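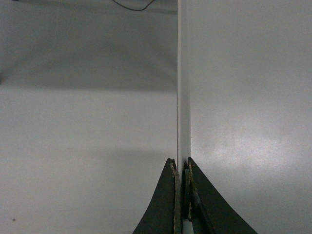
Wrist camera view of the fingers closed on the edge of a thin white panel.

Two grippers, one tray: a conversation with the Hudov test lead
2021-09-19

Hudov runs its gripper trials in a mock convenience store, with a counter at one end and stocked shelves behind it. For most of the summer the team there has been comparing two sets of fingers on the same arm. One set comes from Endent and has parallel steel pads. The other is a black tapered pair from a smaller shop called Lis. We spoke with the engineer who leads the testing.

The first thing we asked was why a store. "Because of the edges," the engineer said. "People think of bottles and bags when they think of a store. We spend more time on flat things. Shelf boards, dividers, trays. You get a few millimeters to hold and a lot of weight hanging off it."

Each set of fingers did 100 grasps on every object in the list, and 300 on the serving tray, which had given trouble in an earlier round. The arm and the controller, an Ameo unit, stayed the same throughout. So did the wrist camera.

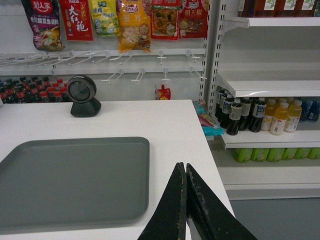 The counter and the stocked shelves, seen past the fingertips.

The camera turned out to be a bigger topic than the team planned for. "With the Endent pads mounted we lost the bottom of the view," the engineer said. "The pads are square and they come up high. With the Lis pair you can see both tips and what's between them. That matters when the thing you want is a gray rim on a white counter."

Background clutter was left in on purpose. Packets hang on hooks and there are bottles on the shelves - the engineer wanted the detector to deal with all of it. "If I clear the store I get a nice number and it means nothing to me."

On the tray, the Lis fingers dropped it 7 times out of 300. The Endent pads dropped it 30 times, mostly while the arm was turning it upright.
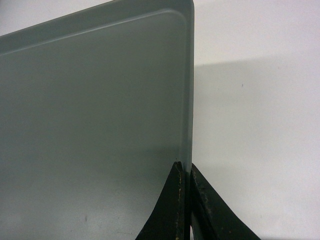 "Once it's standing up you find out what your grip is," the engineer said. "The steel doesn't give. If you come in a couple of degrees off, you're holding it at a point and it swings. The softer faces close along more of the rim."

The softer faces also wear out. The team stopped twice to look at the contact strips and now logs their condition at the start of each run. "I wouldn't call it a fault. It's a part you replace. But Lis should say how often, and right now they don't."

Asked whether the Endent set was out of the running, the engineer said no. It was better on heavy bottles and kept its zero position through the whole test. "If somebody asked me for a pair to move full bottles all day, I'd give them the steel ones. Trays and panels, the other ones. We may end up with a tool changer, and I don't love that, it's one more thing to calibrate."

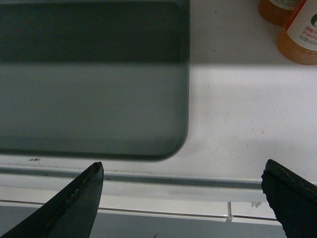

What comes next

A second round starts in October with a different approach angle for the tray. At the moment the arm comes in level with the counter from the front, and the lower finger has very little room. The engineer wants to try coming in from the corner.

There is also a plan to drop the closing speed on the Ameo controller. "We ran one speed for everything so the comparison was fair. It was fair. It was also too fast for the thin stuff, for both of them."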